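Hire room and equipment: frequently asked questions
Vuvport Community Workshop, Sornton
Last updated Feb 3, 2024

What comes with the room?
Tables, chairs, one large whiteboard, pens, a cloth and a box of plastic trays. Tea and coffee are extra and have to be ordered two days ahead. The projector is booked separately through Larysa Hnatiuk at the front desk.

How big are the tables, and can they be moved? 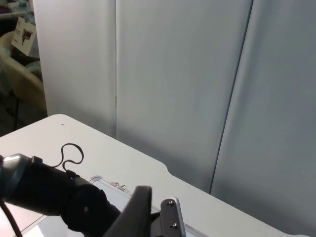

Tables can be moved anywhere except in front of the fire door. They are heavier than they look, so please lift with two people and do not drag them. The white one has a rounded corner and a shallow notch in its edge, and it does not sit flush if you push it up against another table. If you need one long straight run, ask for the folding tables from the store. Put everything back to the plan on the wall when you leave.

Can we use the trays?
Yes. They are for small parts, counters, blocks and anything else that rolls off. Rinse them if you have had paint or glue in them. Missing trays are charged to the hirer.

Can the whiteboard be laid flat?
Yes, on a table, provided the whole board is supported. Many groups prefer it for games, sorting and layout work. Do not rest it across two tables of different heights. It bends.

Can we draw round things on it?
Yes, with the dry-wipe pens provided. Draw round a block or a box to mark where it goes, and wipe the line off at the end of your session. Old outlines left over a weekend need the spray, kept in the cupboard under the sink. Permanent markers are not allowed in the room. If someone does use one, tell us the same day.

The lights shine on the board. Can they be dimmed?
They can be switched off in two halves, window side and door side. There is no dimmer. Turning the board a little on the table usually helps more.
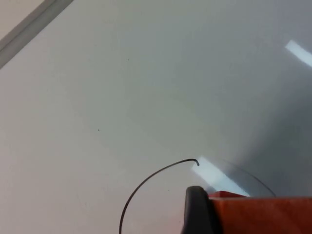 Cleaning and damage

What should we clean the board with?
The dry cloth first, then the spray if marks remain. No scouring pads and no kitchen cleaner, as both dull the surface. Wipe right up to the border, where dust from the pens collects.

What if we scratch or break something?
Write it in the book by the door and ring Segundo Cabrera on extension 481. Small marks are not charged. A replacement board is, and the deposit of £50 goes towards it.

Do you supply blocks?
There is a mixed box in the Rashidi cupboard, open to all hirers.

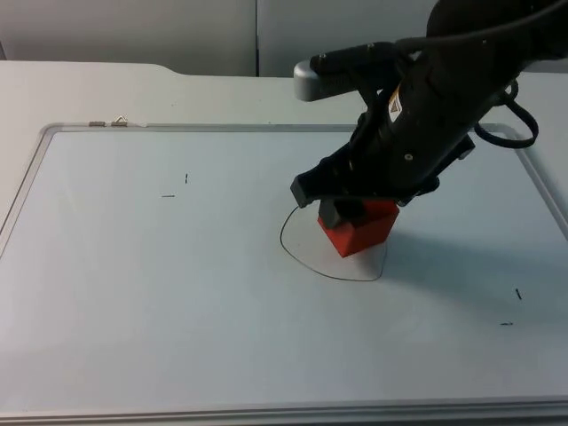 Please count them back in. If your group is using its own, label them, as ours have no marks and we can't tell them apart afterwards.

Can we leave work set out overnight?
Only if you have booked the following morning as well. Leave a note with your group's name and a phone number. The Junora room next door can sometimes take a board for a night, but ask Marichka Nazarenko first. From March this will cost extra.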